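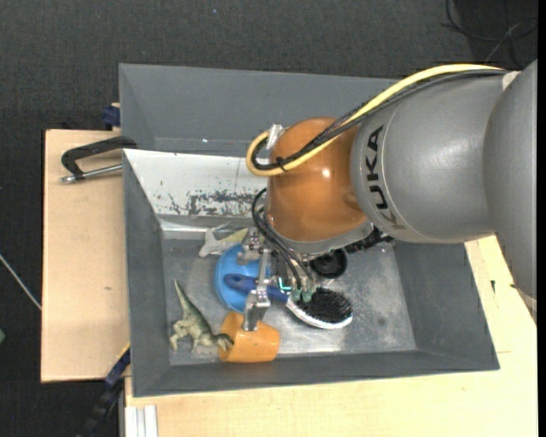
チケット 1674:灰色の箱の白い板について
状態:対応中
製品:Tastarero(浅型、2区画)
報告者:Zerrin Tuncer
担当者:Gilles Delorme

14:10 Zerrin Tuncer
お世話になっております。手前の区画の上側にある、斜めの白い板について相談いたします。板の下のほうに、欠けたり擦れたりしたような黒っぽい跡があります。おもちゃと日用品を入れて使っています。オレンジ色のカップ、ブラシ、黒くて丸い物などです。
困っていることは二つあります。一つは、板の細かいかけらがブラシの毛の間に入ることです。もう一つは、カップの内側にも粉のようなものが付くことです。水で洗うと取れますが、次の日にまた付いています。

14:35 Gilles Delorme
ご連絡ありがとうございます。確認したいことがあります。跡のところを指でさわると、段差を感じますか。また、掃除には何をお使いでしょうか。

14:52 Zerrin Tuncer
段差は少しあります。爪が引っかかるくらいです。掃除はぬれた布だけです。以前、Muammer Aydoğanさんが研磨スポンジを使ったことがあるそうですが、何回使ったかは覚えていないと言っていました。

15:20 Gilles Delorme
研磨スポンジは板の表面を弱くしますので、今後は使わないようにお願いいたします。
次の順番で試してください。
1. 中の物を全部出して、ブラシは毛を下に向けて軽くたたく。
2. 白い板を、かたくしぼった布で上から下へふく。
3. 跡の部分に紙テープをはり、ゆっくりはがす。テープに付いたかけらの様子を教えてください。
4. 中の物を戻すときは、ブラシを板から離して置く。

16:05 Zerrin Tuncer
1から3まで行いました。テープには、白いかけらと黒っぽい粉の両方が付きました。もう一度はっても、まだ少し付きます。灰色の壁のほうは、同じテープをはっても何も付きませんでした。
4は難しいです。壁が斜めになっていますので、物がだんだん真ん中に集まります。黒くて丸い物は平らに置けば動きませんが、カップはよく転がります。

16:30 Gilles Delorme
詳しい報告をありがとうございました。板だけの問題と考えられます。交換用の白い板を2枚、Taşdemirの倉庫から送ります。板は差し込み式ですから、箱を取りかえる必要はありません。
届くまでは、跡の部分に透明な保護テープをはってください。幅100ミリのものでしたら1回で覆えます。

16:41 Zerrin Tuncer
承知しました。テープは明日買ってまいります。古い板は返したほうがよろしいでしょうか。

16:58 Gilles Delorme
はい、1枚だけお返しください。宛名はOna Seppでお願いいたします。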